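Kunstrosen verstauen, Korb oder Karton?

blattwerk7
Ich habe für eine Tischdeko rote Kunstrosen am Stiel gekauft, alles einzelne, kein Strauß. Zum Sortieren lege ich sie auf den weißen Tisch, das geht gut.

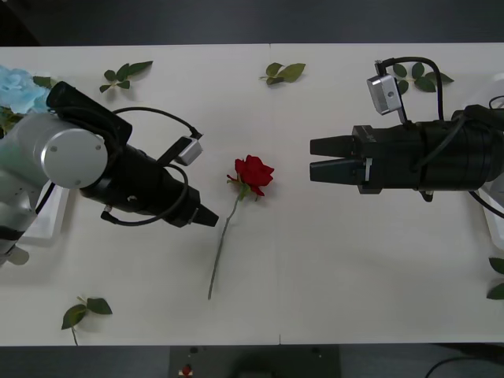
Jetzt suche ich was zum Lagern bis März. Im Karton drücken sich die Blüten platt, das hatte ich letztes Jahr mit denen von Valden. Wie macht ihr das?

Mohnfeld
Karton geht schon, wenn man Seidenpapier zwischen die Blüten legt. Meine liegen seit 2 Jahren so und sehen aus wie neu.

kellerkind_284
Sehe ich anders. Papier rutscht weg und die Blätter knicken trotzdem. Bei meinen war danach jedes zweite Blatt schief.

blattwerk7
Die Blätter sind auch mein Problem. An der hier ist das große unter der Blüte geknickt und rollt sich unten ein. Blüte selbst ist in Ordnung. 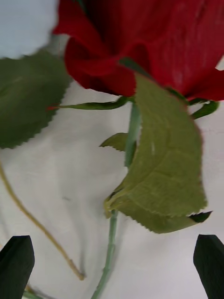

Mohnfeld: Mit dem Föhn auf kleiner Stufe anwärmen, glattstreichen, festhalten bis es kalt ist. Abstand halten, sonst wellt sich der Stoff.

kellerkind_284
Föhn würde ich lassen. Wasserdampf ist schonender.

blattwerk7
Probiere ich erst an einem Blatt aus. Zum Lagern nehme ich jetzt einen weißen Plastikkorb mit durchbrochenen Wänden. Rosen liegend rein, Blüten alle auf eine Seite.
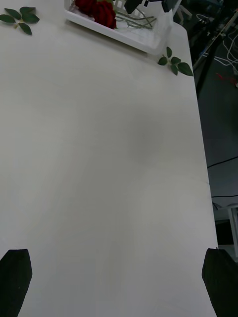
Tulpe_Goltport fragt, ob das nicht einstaubt, wenn der Korb offen im Regal steht. Bei ihr waren die Blüten nach einem Winter grau.

blattwerk7
Kommt ein altes Geschirrtuch drüber.

Mohnfeld
Dann kannst du auch gleich einen Karton nehmen.

kellerkind_284
Nein, im Korb kommt wenigstens Luft dran. Nur nicht stapeln.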